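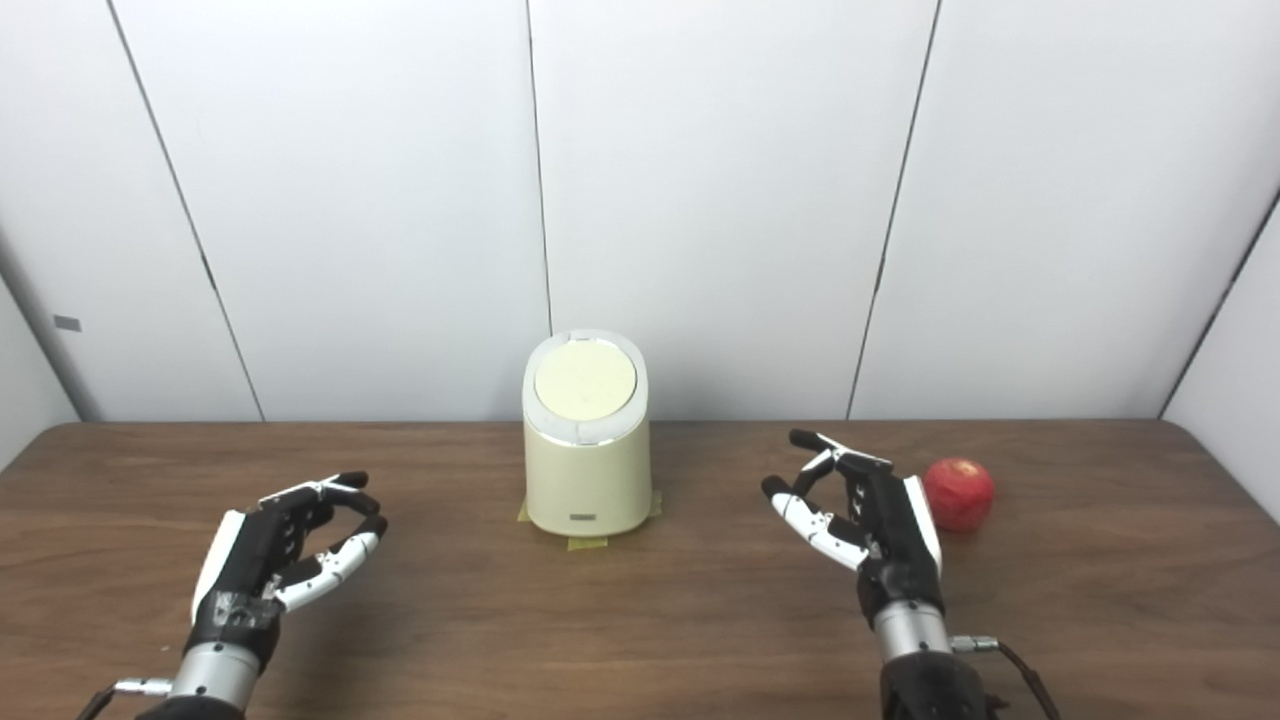

A cream-coloured container and a small red apple on a wooden tabletop, with a robotic hand on either side of the container.

Vokness Press to publish a book of short essays on the questions people gave up on

Plullico, February 2019

Vokness Press is delighted to announce The Question I Put Down, a new collection of short essays by working scientists, philosophers, engineers, historians and teachers. Every contributor was asked the same thing: what question did you once want to answer, and why did you stop trying?

The book will be published in September in paperback and as an ebook. It grew out of the Rodov Letters, the open correspondence that Vokness has run for readers and writers of popular science, and it is the first time any of that writing has been gathered between covers.

We sent out the question expecting a small pile of replies. We received more than 900. They came from university departments and hospital laboratories, from a lighthouse museum, from retired surveyors and from people in the middle of their first research post. A good many arrived handwritten. One came on the back of a tide table, with the tides for the week still showing through, and it is in the book.

What the essays are about

The pieces chosen for the collection range widely. A mathematician writes about a problem in the packing of odd shapes that filled her evenings for a whole winter, and about the afternoon she found that she no longer minded how it came out. A historian of medicine explains why he stopped looking for the first person to describe a certain fever (the word had changed its meaning twice along the way, and the fever may have changed too). There is an essay on whether bees can be bored. There is another on the odds of rain at weddings, which begins as a joke and becomes a very clear account of how easily we fool ourselves with small samples.

Some contributors dropped their question when somebody else answered it. Others ran out of money, or moved house, or found that the instrument they needed would never be built. Several say that the question was a bad one, and those turned out to be among the liveliest essays of all. A physicist who spent years on a flawed idea about friction describes the flaw so cheerfully that our copy editor asked to read the piece aloud in the office — and did, twice.

A few of the writers have since gone back. The editors wrote to all of the contributors again once the selection was made, and where anyone had picked up the old question in the meantime, a short postscript has been added at the end of the essay.

"We loved reading these," the editors said. "People write very well about work that has come to nothing. They are relaxed about it, they remember the details, and they have no reason to make themselves look clever. We hope readers will finish an essay and want to ring up a friend and argue about it."

How the book is arranged

The essays are grouped into five parts: Too Big, Too Small, Already Taken, Wrong Question and Not Yet. Each part opens with a page of single-sentence replies taken from the letters that could not be printed in full. Most essays run to two or three pages, and none of them needs any training to follow. Where a contributor uses a technical term, it is explained in the margin beside the line where it first appears, so there is no glossary to keep turning to.

The paperback runs to 300 pages and includes a reading list put together by the contributors themselves. They were asked to name one book that had made them want to do their work in the first place. The answers include school textbooks, a seed catalogue, several detective novels and a railway timetable, and we have left the list exactly as it came in.

The Tóth Reading Room evenings

To mark publication, the Tóth Reading Room in Plullico will host a run of free evening readings during September. Contributors will read their essays and then take questions from the floor, with the lights up and the chairs in a ring. The room holds 200, and places will be given out in the order that people ask for them. We are very pleased to be working with the Reading Room again after the Rodov Letters exhibition, when so many visitors stayed on past closing to write replies of their own.

Members of the audience will be invited to bring an abandoned question with them — written on a card, with or without a name. The cards will be read out between essays. A selection will later appear in the Rodov Letters, and there is talk of a second volume if enough good ones come in.

Schools in the Plullico area can ask for a daytime visit as well. These sessions are meant for pupils aged 14 and over, and they work best with a mixed group. Teachers who would like to see a few of the essays beforehand are welcome to write to us for the schools pack, which has pieces on tides, handwriting, star charts and the history of the number zero.

Notes for editors

The Question I Put Down will be published by Vokness Press in September, in paperback and as an ebook.

Advance proofs will be ready in early summer. Please tell us whether you would like a printed or an electronic proof, and give a postal address for printed copies.

Extracts are available for newspapers, magazines and websites. The essays on bees, on friction and on rain at weddings may be used in full by arrangement with the press office. Other pieces may be quoted at moderate length, with the title of the book and the contributor's name given.

Contributors are available for radio and print interviews from the end of the summer. We will do our best to match you with somebody in the field you cover, so it helps to know your subject when you write.

Vokness Press is an independent publisher of essays, popular science and the history of ideas, based in Plullico.

For proofs, extracts, interviews and places at the readings, please contact the press office at Vokness Press, Plullico.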